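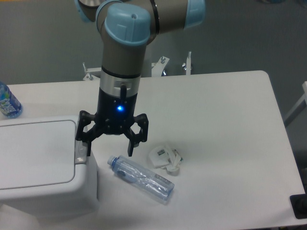 성찬 전 권면문의 낭독에 관하여

성찬을 앞두고 회중에게 읽어 주는 권면문은 개혁파 예배 전통에서 오랫동안 고유한 자리를 차지해 왔다. 오늘날 상당수의 교회가 이를 짧게 줄이거나 생략하고 있으며, 예배 시간이 길어진다는 점이 가장 흔한 이유로 거론된다. 본 글에서는 지난 3월부터 독서 모임에서 함께 검토한 내용을 바탕으로 권면문의 구조와 그 낭독의 의의를 정리하고자 한다. 필자는 신학 교육 기관에 소속된 연구자가 아니며, 한 지역 교회에서 예배 순서를 맡아 온 장로의 입장에서 서술한다는 점을 미리 밝혀 둔다.

권면문은 대체로 고린도전서 11장의 제정 말씀으로 시작한다. 이어 각 사람이 자신을 살피도록 권하는 부분이 나오고, 그리스도의 죽으심을 기념하는 목적을 설명하는 부분이 뒤따른다. 자기 성찰의 부분은 다시 죄에 대한 인식, 하나님의 약속에 대한 신뢰, 감사의 삶에 대한 결심으로 나뉜다. 이 순서는 하이델베르크 요리문답의 전체 구성과도 상응하므로, 요리문답을 배운 교인이라면 낭독을 들으면서 이미 익힌 내용을 다시 떠올리게 된다. 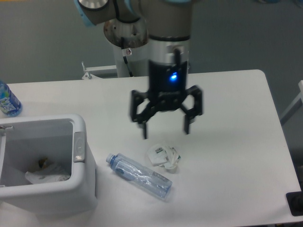

권면문의 문체를 오늘의 언어로 바꾸는 문제는 별도의 검토를 요한다. 모임에서 라리사 자하르첸코 집사는 「합당하지 않게」라는 표현이 회중에게 불필요한 두려움을 준다고 보았고, 예뇌 벌로그 목사는 같은 표현이 성경 본문에서 온 이상 풀어서 설명하되 삭제해서는 안 된다고 답하였다. 필자는 후자의 견해에 가깝다. 사진 속 은색 기둥의 둥근 윗부분에 긁힌 자국과 녹빛이 보이듯이, 여러 세대를 거친 문장에도 매끄럽지 않은 부분이 남아 있다. 그러한 부분을 모두 갈아 내면 읽기는 쉬워지나, 앞선 세대가 그 문장을 두고 고심한 흔적까지 함께 사라질 수 있다. 낱말의 교체는 당회의 논의를 거쳐 한 번에 조금씩 이루어지는 것이 바람직하다.

자기 성찰의 요구가 성찬 참여를 막는 장벽으로 이해되는 경우도 적지 않다. 그러나 전통적인 권면문은 엄중한 경고를 전한 뒤 곧바로 위로의 말로 넘어간다. 믿음이 온전하지 못하고 날마다 연약함과 싸우는 사람이라도, 그 연약함을 슬퍼하며 은혜를 구하는 한 주의 식탁에 초대받는다는 내용이다. 시간을 줄이려고 경고만 읽고 위로를 생략하는 관행은 권면문의 본래 취지를 훼손한다. 부득이 줄여야 한다면 양쪽을 같은 비율로 줄여야 할 것이다.
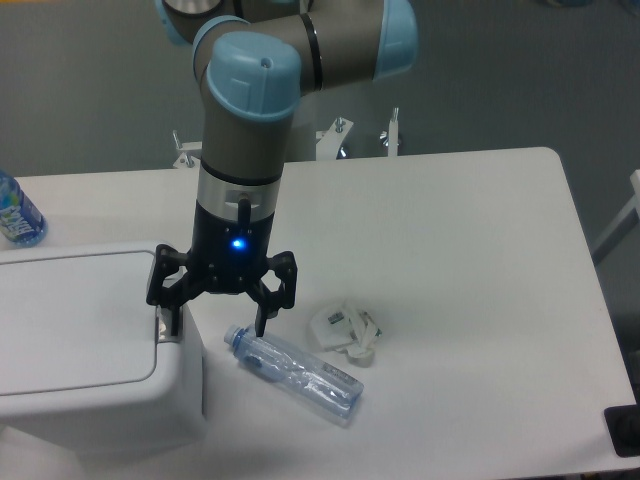 월간 「엘로무라」 제17권 제2호

위 호에 실린 베로니카 초느커의 논고는 권면문을 성찬 당일이 아닌 한 주 전에 낭독하는 관습을 다루고 있다. 논고에 따르면 준비 예배의 본래 목적은 교인들이 서로 화해할 시간을 확보하는 데 있었다. 형제에게 원망 들을 만한 일이 생각나거든 먼저 가서 화목하라는 마태복음 5장의 말씀을 실제로 이행하려면 예배당 안에서의 몇 분으로는 부족하다는 것이다. 필자는 이 지적이 타당하다고 판단한다. 다만 논고가 심방 제도와의 관계를 거의 언급하지 않은 점은 아쉽다. 과거에는 장로가 성찬 전에 각 가정을 방문하였으며, 준비 예배는 그 심방과 함께 운영될 때 의미를 지녔다.

레르빌 교회에서도 같은 방식을 시행하고 있다. 권면문의 앞부분은 성찬 한 주 전 주일에 읽고, 제정 말씀과 위로의 부분은 당일에 다시 읽는다. 발렌티나 에레라 장로가 당회에 제출한 의견서에는, 두 차례로 나눈 뒤 교인들이 본문의 뜻을 묻는 일이 잦아졌다고 적혀 있다. 질문의 대부분은 성찰의 범위에 관한 것이었고, 어린 자녀에게 이를 어떻게 설명할 것인지를 묻는 부모도 있었다.

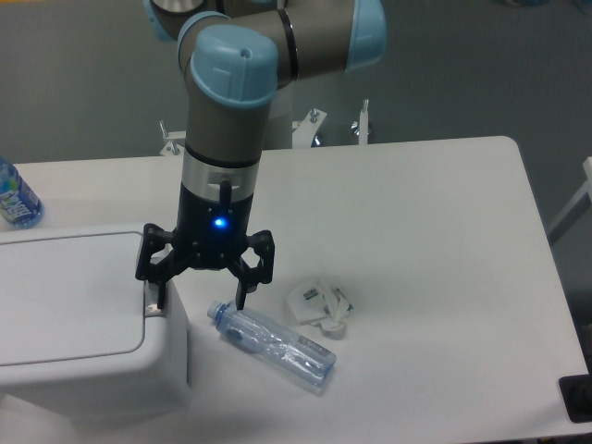 낭독자가 유의할 사항

첫째, 권면문은 설교가 아니므로 즉흥적인 해설을 덧붙이지 않는다. 해설이 필요하다고 판단되면 설교 시간이나 주중 교육 시간을 이용한다.

둘째, 단락 사이에 충분한 침묵을 둔다. 특히 자기 성찰을 권하는 대목과 위로의 대목 사이에서는 회중이 마음속으로 기도할 수 있어야 한다.

셋째, 낭독문은 전 주에 교인들에게 배포한다. 청력이 약한 교인과 한국어가 모국어가 아닌 교인에게는 큰 글자로 인쇄한 본문을 별도로 제공한다.

넷째, 낭독자가 장로인 경우에도 제정 말씀은 집례하는 목사가 읽는다. 이 점에 관하여는 교단마다 규정이 다르므로 각 교회의 헌법과 예배 모범을 확인하여야 한다.

본문 비교표는 초버 서보 목사가 작성하였으며, 열람을 원하는 분은 교회 사무실로 문의하기 바란다. 준비 예배와 심방의 관계에 대하여는 자료를 더 검토한 뒤 별도의 글로 다룰 예정이다.

2021년 8월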